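Sorting

The arms came to Londine in February, in crates that took up the whole loading bay. By the end of the week they were bolted to the tables in Hall 2, and the people who had sorted parts at those tables were told to report to the break room at 8 in the morning.

She had sorted parts for 14 years. Old phones, old thermostats, toys, medical things that came in sealed bags. The truck brought them up from Mesbridge, the teardown crew opened them, and whatever was inside came down to the tables in Hall 2, where she and seven others put boards with boards and wire with wire. She could tell a good relay from a bad one by the weight. She had never told anyone that, and it had never come up.

The manager from Purkadance, the company that had bought Londine the summer before, stood by the vending machine and explained the change. Two of the eight would stay on the floor as minders. Four would move to teardown. The other two could take the package or go on nights at the Eren plant, forty minutes up the river road. He read the list from his phone. She was a minder.

"What does a minder do?" she asked.

"You watch," he said. "If it gets something wrong, you press the pedal and fix it. Then you press the pedal again."

The pedal was under the table, on the left. She wore through the rubber on it in the first month.

In the beginning the arms got nearly everything wrong. They closed on air. They picked up a motor and set it down in the same place, and then picked it up again. Wire was the worst. An arm would get hold of one strand and lift, and the rest of the bundle would come up with it, or it would slide out and spring back into the bin. She pressed the pedal, moved the wire with her hand, and pressed the pedal. At lunch she told the others in teardown about it and they laughed. One of them did an impression of the arms with two forks.

After a while there was less to tell. The arms learned the motors and then the batteries. By the time the snow was off the lot, they could take a board by its edge, turn it over, and put it down without knocking anything loose. She went ten minutes without touching the pedal, then twenty. She brought a stool from home. The manager said stools were fine.

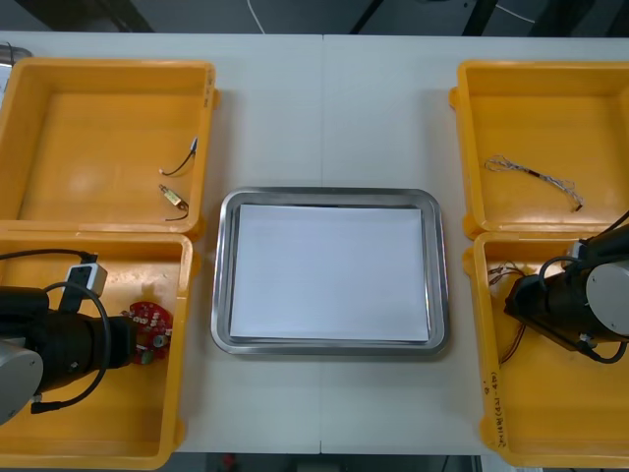
What she missed was the talk. Eight people at four tables had made a lot of it. They had talked about rent and knees and whose son was back home again, and their hands kept going the whole time. Now the other minder was at the far end of the hall with her own arms and her own pedal, and the fans were too loud to talk over. They waved at the start of the shift and waved at the end.

The bins were the same ones. She was glad of that, for no reason she could have given the manager. People had written on them in marker over the years, numbers mostly, and she knew some of the handwriting. One of the writers had moved to Eren. He had taken nights because the package was small, and he had stopped answering messages, maybe because he slept when everybody else was awake.

In the spring a bonus was announced. Each minder would get it if her table ran a full shift with fewer than two corrections. She thought about this on the bus. The table would have to do well for her to be paid, and if it did well enough there would be no reason to pay her. She said so to her sister, who told her to take the money while it was there.

So she took it. She got the bonus in April and again in May. She bought tires with the first one and put the second away. She also began to do something that was not in the instructions. When a bin came down badly mixed, with wires wound through everything, she pressed the pedal before the arms started, and she spread the parts out so that each had some space. It took less than a minute. It did not count as a correction if the arms had not begun.

The manager noticed it in the logs. He came down and stood by her stool.

"You're pausing it before it starts," he said.

"I'm laying them out."

"It's supposed to learn on the messy ones."

"Do you want it to learn or do you want the numbers?"

He looked at his phone. The table had done 2,857 parts that shift, more than any table in the building. He said he would ask someone, and he went back upstairs.

She waited for an answer that week and the week after. In June a new line was added to the sheet taped on the wall: Minder to lay out parts before cycle start. It had a box next to it for initials. She read it twice. Then she took a pen from her apron and put her initials in the box, small, the way she signed for deliveries.

The other minder walked down the hall on her break to read the sheet too. She asked how it was done, how far apart they should be, whether wire should lie straight or curled.

"Pull up a stool," she told her, and she pressed the pedal – the arms stopped where they were – and reached into the bin to show her.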